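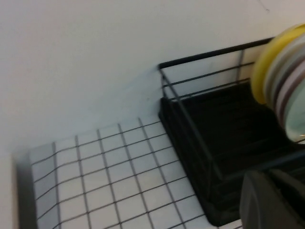 Hi all, and welcome to the gallery page for Stivura, our little dish-handling project! I'm Ewan Semple, and together with Niall Munro I've been spending my evenings collecting demonstrations for a policy that (fingers crossed) will one day empty a dish rack without any help from us.

Last updated 9 August 2020.

**Wrist view, plates in the black rack**

Yellow plate on the outside, the striped ones behind it, a bit of finger poking in at the bottom right. The striped plates are a little blurry, and I've kept frames like this in the training set – the policy is going to get plenty of blur when it runs for real, so it may as well meet some now.

I love the wrist view, by the way. Niall was all for one big camera up high, and we argued about it for most of an evening, but plates on edge are such thin things that I wanted to be right down there with them. The thin black wires are what worry me most! Against a white wall they stand out nicely, and I'd like to try the same task later with something busier behind the rack.

**Where we've got to**

We have 894 episodes recorded, and 283 of those are marked as "redo" in Niall's sheet, mostly for jerky starts (guilty, that's usually me before coffee). The goal for the next batch is 300 clean ones with the plates in a different order every time. I was lazy about shuffling early on, and the first model we trained on the Drekau machine went straight for the same slot whatever was in it. Lesson learned.

We try to stop after five bad grabs in a row and go do something else for a bit. It helps more than you'd think!

Bowls come next, and then mugs in October if Niall gets the new fingertips printed. If you'd like the label sheet or our notes on naming episodes, drop me a line and I'll send them over – the notes are messy, but they're all there.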